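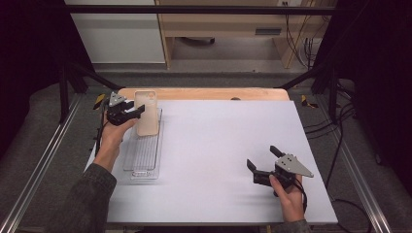

3 min read

Walleo phone case review: one summer of daily use

I bought the Walleo case in the first week it was on sale and have used it every day for a year. My old case, a Steltero, had split at the corner by the charging port, and I wanted something slim with a printed back. I paid full price for this one.

Fitting it takes a few seconds. You push the camera end in first, then press down the long sides until the bottom corners snap over. Getting it off again is harder. The first few times I needed a thumbnail under the lip, and it has only loosened a little since. If you share a charger that needs the case removed, you will get tired of this.
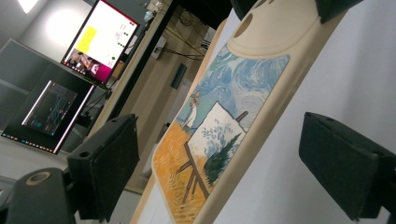 Cempaka Goh
7/28/18

Mine has the painting design, with the blue sky over a yellow field. There are plainer ones in the range. The print sits under a clear layer and hasn't faded, though I keep my phone in a pocket with keys and there are fine scratches if you tilt it in the light. The edges have done less well. Beige was a poor choice on my part, as denim has left a bluish tint along one side that soap won't shift.

Grip is fair. The back is smooth and it will slide off a sofa arm, but the sides have enough drag that I've never lost hold of it while typing. Buttons are covered and need a firm press. The volume keys were stiff until August and are fine now.

I have dropped it four times, twice on kitchen tiles and twice on the pavement outside work. The phone is unmarked. The case has a white stress line at one corner — you have to look for it. The Wudeo I had before the Steltero was much thicker and did no better.

The lip at the front is low. With a glass screen protector on, the two are nearly level, so I wouldn't lay the phone face down on anything gritty. The charging port opening is a good size and takes the fat plug on my car lead, which the Steltero never did.

Delivery came from Chantharasri in a padded envelope with no box. It arrived in good order, but if you're giving it as a present you will need to find your own wrapping.

I'd buy it again in a darker colour. Anyone who works outdoors or drops their phone a lot should get something with a deeper lip.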